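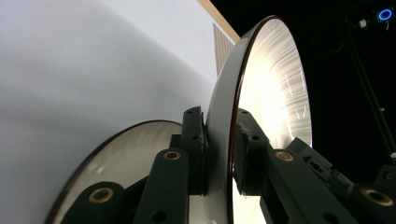

Wanted: people who will let a gripper drop dishes in front of them

Yorath is looking for 22 participants for a study at our Detthorpe site. You need two working hands, shoes with closed toes, and a calm attitude toward crockery.

What happened

In July one of our grippers was holding a plate on edge, one finger on the inside and one on the underside, which is how it holds all of them. Partway to the rack it decided that the plate was no longer there. The plate disagreed for a very short time. A colleague reached in to catch it, the fingers closed again, and she got a badly pinched thumb. The plate got the floor.

We went through the logs and found 372 grips where the force reading fell to zero while the dish was still being held. Most came from worn contact layers on the fingertip pads. A few came from a software update we were all rather proud of. Both have been fixed. What we can't fix from a desk is the reaching in. People see a plate slipping and their hands go, whatever the sign on the wall says.

What you would do

You will guide a hand-held gripper through picking up plates and shallow bowls, then stand by while a second one repeats the job. At some point it will let go. We won't tell you when. We want to see what you do, and whether our new warning tone makes any difference – the last one was mistaken for a microwave.

Finger force is limited to 5 newtons for the whole study. You will wear gloves and eye protection, and a stop button will be within reach.

Who can apply

Adults only. No robot experience needed. Please don't apply if you have a hand injury or a strong dislike of sudden noise. Former waiters are very welcome, as we suspect you'll be different.

Pay and contact

One session, paid, lunch included (served on paper). Write to Iestyn Eynon at the Yorath front desk, Detthorpe, by 18/11/2025.

Comments

brivlow_resident: Do we pay for what gets broken?

Iestyn Eynon: No. We bought 2000 plates and would like to see the back of them.

marge k: I waited tables for years and I never once tried to catch one. You step back and let it go.

tobyp: Is the thumb ok?

Iestyn Eynon: The thumb is fine and has asked to be left out of future ads.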